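The snack drawer, according to Herman Sembiring

Posted Jun 6, 2025

I have a confession before we start. My own kitchen has a shelf where packets go to die, and when I told Herman Sembiring this on the phone he laughed for so long that I thought we'd lost the line. Herman looks after the shared cupboard at Plasance, which means he buys the noodles, puts away the noodles and (his words) "gets moaned at about the noodles". He used to stack shelves at a corner shop, and he still can't walk past a messy one.

We met over tea, and I'd barely got my coat off before he was telling me about bins.

"Small ones," he said. "People buy an enormous tub and chuck everything in. Then you're digging. I want a little bin where I can see what I've got from across the room."
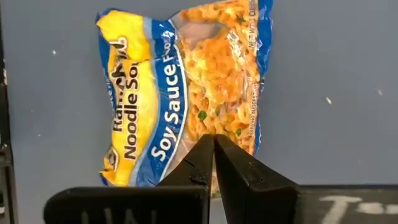 Noodles are where he gets properly worked up. Herman grew up in a house where they were kept in a biscuit tin, all lying flat, and his mum always picked the wrong one! These days he goes by colour. Soy sauce flavour is the easy one, he says, with that wide blue band next to the yellow, and you can spot it even when the packet has gone all crinkly. "I don't read them any more. Blue, that's soy sauce, done."

I asked whether he stands them up or lays them down. Long pause.

"Up, if there's something to lean on. A bag will slump on you. Noodles are all right, they've got a brick inside."

He has a rule of 30 packets at most, crisps and all, and he broke it last August when Puspita Tambunan came back from the cash and carry with 46. They were still eating them weeks later. Puspita, who was at the next table pretending not to listen, shouted over that they'd been on offer.
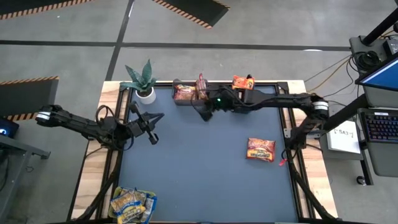
"And they were nice," she added, so I made her come and sit with us. She's more of a free spirit about the whole thing. She likes a plant near the food, she likes bright packets left out where people will take them, and she thinks Herman's bins make the place feel like a chemist's. He thinks anything left on a ledge will end up on the floor. They've had this argument for five years and both seemed to be enjoying it.

What do they agree on? Old stock at the front, and no half-eaten bags. Herman closes his with a clothes peg. Puspita just finishes the bag.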